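Extras and Featured Roles Wanted for Skemness, Season Two

We're heading back to Skemness! The small-town hospital drama starts shooting its second season in April, and we need locals to fill the wards, the pub, the ferry terminal and one very crowded wedding.

Season one had 20 featured roles with a line or two each, and viewers wrote in about them nearly as often as they did about the leads. This time we have 70 featured roles and 200 places for background extras. Every age from 16 up is welcome, and so is every accent. Our casting director, Muireann Ó Ceallaigh, doesn't write a surname or a background into a part until she's met the person who'll play it, so please don't rule yourself out over what you think a nurse or a harbour master looks like on TV.

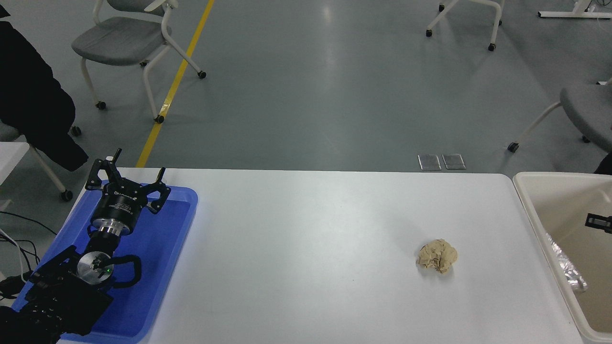
You don't need an agent or any acting experience. You do need to be free for at least two shooting days, able to get yourself to the Clemis studio by 6:30 am, and okay with a lot of waiting (bring a book – the catering is good, but it only fills so many hours). All roles are paid, and travel is covered if you live more than 90 kilometres away.

We'd especially love to hear from people who speak Tagalog, Irish or Danish, as the Vestergaard family storyline gets a good deal bigger this season. Twins too, please!

To apply, send us your name, age, suburb or town, a recent snapshot in ordinary clothes and a few sentences about a TV character you've never forgiven the writers for killing off. Email extras coordinator Crisanto Maglaya through the contact form on the Skemness casting page. He reads every one and will get back to you either way.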